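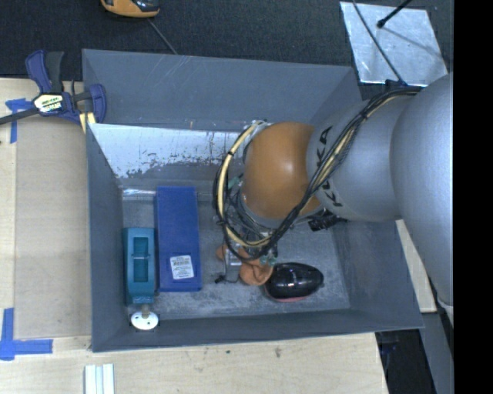 Week 5: From a depth image to a grasp the arm can reach

Okay, last week we stopped at segmentation, so I'm assuming you all have masks coming out of your node (if you don't, see Mei-kuen Chou before lab, she has a working copy). Today we pick a grasp and plan to it.

I like the tray for this because the walls cause so much trouble! Your grasp scorer only looks at the object. It'll happily hand you a beautiful grasp on something near a sloped wall, and then the planner says no, because the fingers would have to pass through the side. So we sample lots of candidates, 3,000 per cycle in my config, and throw out the bad ones cheaply before the planner ever sees them.

The order I use:

1. Drop anything tilted more than 55 degrees from vertical.
2. Check the open hand against the tray mesh. Just the hand, skip the arm for now.
3. Score what's left and keep the top 45.
4. Run inverse kinematics on those, then plan to the best one that solves.

Watch out for the two blue things lying side by side. If your mask merges them, the scorer sees one wide object and aims for the middle, right at the seam. Try splitting on height first, then on color (they're different blues, but don't count on it). The glossy black mouse-looking thing is worse: shiny dark surfaces leave holes in the depth, so fill those before you compute normals.

One more thing about the collision mesh. The clamp on the corner of the tray is NOT in the model I gave you. Add a box for it, and make it generous.

For lab: log every rejected candidate with the step that killed it, and bring me the counts. Tsung-han Fu wrote a small plotting script for this, it's in the Humia folder under tools.

Reading for next time is the chapter on trajectory smoothing. Skip the proofs.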